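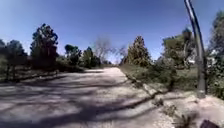

4. Setting up the trail counter

The Ledura trail counter records each person or bicycle that passes its sensor and stores the totals by hour. Choose the mounting spot before you unpack the bracket, as the spot affects the count more than any setting in the menu. On a wide dirt path like this one, where tree shadows fall across much of the surface and the ground between them is in full sun, aim the sensor at a shaded stretch. Sunlit ground heats up during the day and can hide the difference between a walker and the background.

4.1 Mounting the unit

1. Pick a solid post or trunk beside the path. Avoid bends where people stop to look at a map or wait for others.

2. Measure 726 mm up from the ground and mark the height. This is the center line of the bracket.

3. Fasten the bracket with the two straps supplied. Pull each strap tight by hand, then give the ratchet one more click.

4. Slide the unit onto the bracket until the tab locks.

5. Check that no branch or tall grass hangs within 485 mm of the lens. Trim if needed and allow for summer growth.

Note: On living trees, place the rubber pads under the straps. Loosen the straps one notch each May.

Caution: Do not use nails or screws in place of the straps. The rear of the case is sealed, and a puncture will let in water.

4.2 First start

1. Open the battery door and fit four AA lithium cells. Alkaline cells can be used for testing only.

2. Hold the button until the green light blinks twice.

3. Open the Kandpal app on your phone and select Add Counter. Stand close to the unit while it connects.

4. Enter a site name. Names may use letters, numbers and spaces. If you have several units on one route, start each with the name of the route, for example Kudetti North and Kudetti South.

5. Set the range. The factory setting is 200 cm. For a wide path, raise it to 600 cm.

6. Walk past the unit at normal speed, wait five seconds, and walk back. The app should show a count of 2.

If the count is 0, check the lens cover. If it is higher than 2, lower the range one step and repeat the walk.

Note: People walking side by side may be counted as one. See Section 6 for the correction factor.

4.3 Closing up

Shut the battery door and turn the key a quarter turn. The light goes off after one minute and stays off during normal use.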